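9월, 오후 작업 메모 (석고 캐스팅 / 슬립 몰드)

어제 이어서. Uvel 석고 새 포대 뜯음. 지난 포대보다 굳는 속도 빠름. 교반 멈추고 7분 만에 이미 크림 상태 → 붓는 타이밍 놓칠 뻔. 다음엔 물 온도부터 재고 시작할 것. 수돗물 그대로 쓰지 말기.

## 배합

- 석고 674 g, 물은 눈금컵 말고 저울로
- 담그고 1분 방치, 그다음 저음. 바로 저으면 기포 장난 아님
- 진공 안 씀. 탁자 밑을 주먹으로 두드리는 걸로 대신함. 표면 기포는 붓으로 터뜨림

비율 바꾼 건 2번 몰드부터. 1번은 예전 비율이라 비교할 때 섞지 말것. 겉으로는 구분 안 되니까 바닥에 연필로 번호 적어둠.

## 몰드 건조

건조장 선반 위 칸, 문 살짝 열어둠. 아침 무게랑 점심 무게가 거의 같으면 다 된 걸로 봄. 2번은 아직 빠지는 중. 3번은 옆면 모서리가 조금 깨졌는데 이음매랑 상관없는 쪽이라 그냥 씀. 사포질은 완전히 마른 다음에. 덜 마른 상태로 하니까 사포가 금방 떡이 됨 (지난달에도 똑같이 적어놨네).

Korton 건조기는 온도 표시를 못 믿겠음. 따로 온도계 넣어보니 표시보다 높게 나옴. 너무 뜨거우면 석고가 푸석해지니까 당분간 제일 낮은 단으로만. 교정은 Toft 쪽에 문의 넣어둠, 답 없음.

## 슬립

Warkine 백색 슬립, 체에 한 번 거름. 통 바닥에 덩어리 꽤 있었음. 점도는 컵으로 재서 14초. 괜찮은 편인데 좀 더 묽어도 될듯. 물 더 넣지 말고 해교제 한 방울씩.

붓고 나서 벽 두께 보는 시간 두 번 다르게 해봄. 짧은 쪽은 입구가 얇아서 꺼낼 때 눌림. 긴 쪽은 두께는 좋은데 바닥 안쪽이 둥글게 차오름. 중간으로 가야 할 것 같음. 따라낼 때 천천히, 한 번에 확 부으면 안쪽에 물결 자국 생김.

입구 다듬는 칼은 날 새로 갈았음. 헌 날은 통에.

## 형태

지금 보고 있는 건 낮고 벽 두꺼운 원통. 가운데 구멍이 작아서 슬립 따라낼 때 공기가 못 들어가고 꿀럭거림. 구멍 키우거나 공기 구멍을 하나 더 내거나. 모서리는 각 세우지 말고 조금 굴리는 게 탈형에 유리.

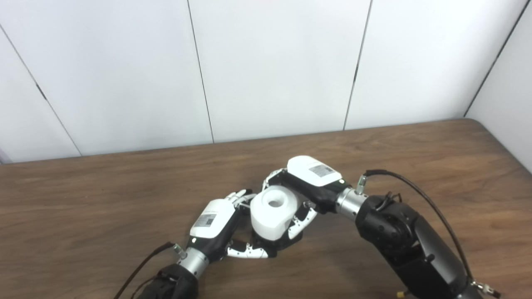
흰색 원통형, 무광. 윗면에 둥근 구멍, 모서리 살짝 둥금.

모서리 굴림은 이 정도면 충분해 보임. 도면도 여기에 맞춰 고칠 것.

## 남은 일

- 2번 몰드 무게 다시 (저녁에)
- 도면 303번 파일에 구멍 지름 수정, 옛날 버전 지우지 말고 따로 보관
- 해교제 주문. 병 바닥 보임
- 싱크대 석고 찌꺼기통 비우기. 절대 배수구로 흘리지 말것!!
- 시험편 굽는 스케줄은 가마 자리 나는 거 보고 정함

가마 쪽은 오후 4시에 다시 확인.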